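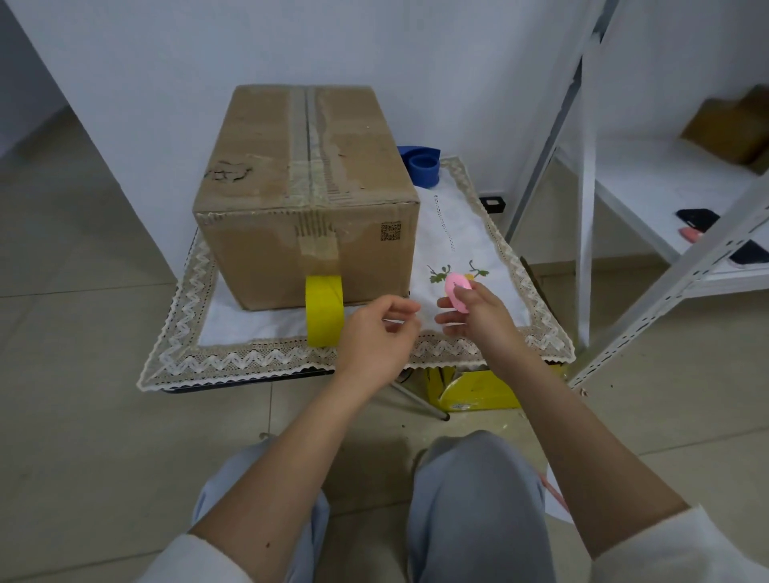 By Hernán Giraldo
27 August 2024

Editors of translated poetry have mostly settled on a facing-page layout: original on the left, English on the right. Juhl used it for its March reissue of Edska, a cycle of 603 lines in short unrhymed stanzas. I think the layout was a mistake for this book, and I think it is a mistake more often than publishers admit.

The usual case for facing pages is that they keep the translator honest. A reader with some knowledge of the source can check a word, and a reader with none can at least see the shape of the stanza. Both claims hold for short lyrics. They hold less well for a long poem whose sentences run across stanza breaks, as those in Edska do constantly.

The problem is line matching. To keep the two texts level on the page, the English has to finish each stanza where the original does. The source language puts its verbs late. English does not, unless it is forced. In the second section the new version holds back a main verb for five lines so that it lands opposite its counterpart. In the original that delay is ordinary grammar. In English it reads as a strong effect, and the passage, a list of household debts, does not call for one.

The older Loltwood edition printed the English alone, with the source text in an appendix. Its translator moved clauses freely and lost two stanza breaks in the process. Purists objected. I have read both versions through three times, and the older one is closer in the respect that matters most to me: the speaker sounds tired and plain, and goes on sounding that way to the end.

There is also the matter of cost. Facing pages come close to doubling the length of a book, and the notes are usually what gets trimmed. The Juhl edition has around 3 pages of notes. Loltwood had a full section on place names – including Joltenow, which appears throughout the poem and which a new reader has no means of placing. The reissue glosses it once, as "a town."

I would keep facing pages for selections, for teaching editions, and for poets whose stanzas close firmly. A long narrative cycle should be printed in English first, with the source at the back and the line numbers in the margin of both.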